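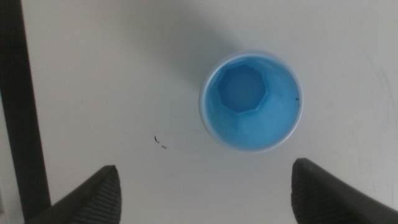

The blue cup from the top. Eight-sided bottom, round rim.

Brodura Table Basics: Frequently Asked Questions
Cups and pads
Last updated March 24, 2020

Most of the mail we get is about the same handful of things, so please look here first. Prices aren't on this page, they're on the price list.

ORDERING

What do I get in a Jinau set?
5 cups and 5 round pads. One pad per cup. No lids, no tray, no straws.

Can I buy just cups?
Yes. Cups only is item 3296. Put the item number on the order form or we send the full set, and then you're stuck with pads you didn't want.

Just pads?
Not right now. Pads only go out with a set or as a replacement (see Replacements).

Is there a maximum?
Up to 449 cups on one order. Over that, email first. We can usually do it but not from the website, the cart chokes.

Can I pick the color?
Cups yes, from whatever is showing on the order page. Blue is always there. The other colors come and go. Pads are gray, all of them.

The blue looks different on every photo. Which one is right?
All of them, kind of. Looking down into it you get a lighter sky blue. The outside is deeper, a medium blue. The rim is pale, almost white. If you're matching it to plates you already own, order a single cup first and hold it next to them in your own kitchen. Seriously do this. Kitchen lights are yellow and ours aren't.

Can I get a single cup to try?
Yes, one per address. Choose "sample" at checkout. Samples go by regular mail and take longer than you would like.

Who are Jinau and Brustus?
Jinau is the name of the set. Brustus is our older cup, straight sides, discontinued. We still answer mail about it.

Will a Jinau cup nest in my Brustus cups?
No. Different shape. Jinau gets narrower toward the base and the Brustus cup doesn't. People try, it gets stuck, then they write to us. To get it unstuck: cold water in the inside cup, warm water around the outside one, wait a minute, twist. Don't pry with a knife.

USING THE CUP

Hot drinks?
No. Cold and lukewarm only. Cocoa that a small kid can drink right away is fine. Tea straight off the kettle isn't, and neither is soup.

Microwave?
No.

Dishwasher?
Top rack, upside down, normal cycle. Skip the sanitize setting. If your machine throws light things around, wedge the cups between something heavier.

Water sits in the base after the dishwasher. Normal?
If a cup flips over during the cycle it will fill up, yes. Nothing wrong with the cup. Tip it out and dry it with a towel.

How do I clean the corners inside?
The bottom is an octagon, so there are corners, and milk likes them. A bottle brush does it better than a sponge. If you only have a sponge, fold the sponge over the handle of a wooden spoon and go around the edge. For dried-on juice, soak first. Five minutes with dish soap is plenty.

There are little dark specks in a cup. Is it damaged?
Wipe it first. Dust and lint show up a lot on a light blue inside, particularly after the cup has been standing open on a table or shelf. If the speck wipes off, it was dust or a bit of residue. If it doesn't wipe off and you can't feel it with a fingernail, send us a picture and we'll have a look. If you CAN feel it, stop using that cup and ask for a replacement.

Should I store them rim up or rim down?
Rim down on a clean shelf if it's a closed cabinet. On an open shelf, also rim down, but wash the shelf now and then. Rim up is fine for a day on the counter. For longer than that, expect to rinse before you use it.

Do they scratch?
Yes, it's plastic. Scouring pads make it much worse. Metal spoons too, over time. Small scratches don't matter for drinking. Deep ones hold on to color from berry juice and tomato.

My cup smells like onions.
It was stored with onions, or something oniony was in it. Baking soda and water overnight, rinse, then let it air out on the counter. Repeat once. If it still smells, use it for paintbrushes.

Can I use them for things that aren't drinks?
Sure. Crayons, snack portions, rinsing brushes, scooping rice. Once a cup has had paint in it leave it as the paint cup. Mark it on the base with a permament marker so it doesn't wander back into the kitchen.

Is it the right size for a toddler?
It's a small cup, and open, so there will be spills. Fill it halfway or less. We don't give an age for it. You know your kid.

USING THE PAD

Which side is up?
Speckled gray side up. The lighter edge goes toward the table.

Where does the pad go when the cup isn't on it?
Anywhere flat. Most people leave it out where the cup is going to land. With kids, put it a bit back from the edge of the table, on the side of the hand they drink with. If it's too close to the edge, elbows get it.
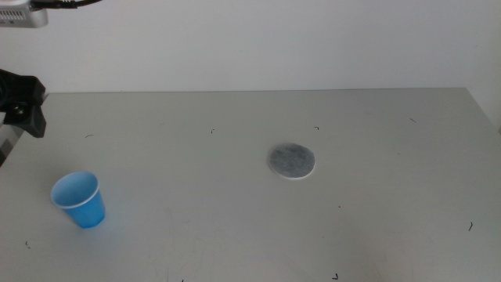
One parent wrote in that the pad only started getting used at their house after they left it on the table all day, and that putting it away in a drawer between meals was what had been going wrong.

We've changed our advice to match. Leave it out. It's flat, you can wipe around it.

Does it stop the cup from sliding?
A bit. It's a pad, it isn't glued down. It catches drips and gives the cup a place to be. If sliding is the real problem, try a damp dishcloth folded under the pad.

It's lying there and my kid puts the cup next to it every time.
Yep. Takes a while. Some families make it a game, cup goes home. Others give up. Both fine.

My pad looks blotchy. Is it a stain?
Probably not. The top is mottled, with darker and lighter patches, and no two match. To check, compare it to the others in your set. A stain usually has a ring or a clear edge to it.

How do I wash the pad?
Damp cloth, little bit of soap, lay flat to dry. Not in the dishwasher and not in the washing machine. Don't dry it on a heater, it curls.

It curled.
Clean towel on top, couple of heavy books on that, overnight. Works most of the time. If it's still curled after a second night it's going to stay that way.

Can I put a hot pan on it?
No. It's for cups.

THE TABLE UNDERNEATH

Will the cup mark my table?
We haven't had a complaint about the cup itself. What marks a table is the ring of liquid under it. Wipe spills soon, especially on unfinished wood.

I have a light tabletop and it always looks smudgy. Any tips?
Matte, pale tables show everything. Smudges, scuffs, the works. What we do:
Crumbs off first, dry cloth.
Then a damp cloth with one drop of dish soap. One. More than that leaves a film and the film is half of what you're seeing.
Then a second cloth, just water.
Then dry it.
Scuffs from shoes or toy wheels sometimes come off with a plain white eraser. Try it in a corner first. And lift the pad and wipe under there, people forget.

Does blue rub off on a white table?
No. The color is in the plastic, not painted on. If you have a blue mark, look for the crayon.

SHIPPING

How long does it take?
Longer than usual at the moment. We're packing with fewer people and the mail is slow. Orders placed now should go out by early April. We'll email when yours leaves, please don't write before then unless the address is wrong.

The address is wrong.
Write right away, put ADDRESS in the subject line.

Can I pick up in person?
Pickup at the Kołodziej shop is paused until further notice. If you already have a pickup order we'll mail it instead, no extra charge. Nothing you need to do unless you've moved.

What's the packaging?
Cardboard box, paper between the cups. Please wash everything before first use, paper dust gets in.

REPLACEMENTS AND RETURNS

A cup came cracked.
Sorry. Photo of the cup and photo of the box, send both. We mail a new one. Keep the cracked one until we answer, then toss it.

One pad is missing.
Check between the paper. They're flat and they hide. Still missing, write us and we'll send one.

Can I return a used set?
No. Unused yes, if everything is in there. Wash-once-and-changed-my-mind counts as used, we've had that arguement many times.

Do you still have Brustus replacements?
A few cups, no pads, Brustus never came with pads. Ask. Tell us the color and we'll go look in the boxes.

How do I reach you?
The contact form on this site. Order number in the first line, please. Phone is off for now.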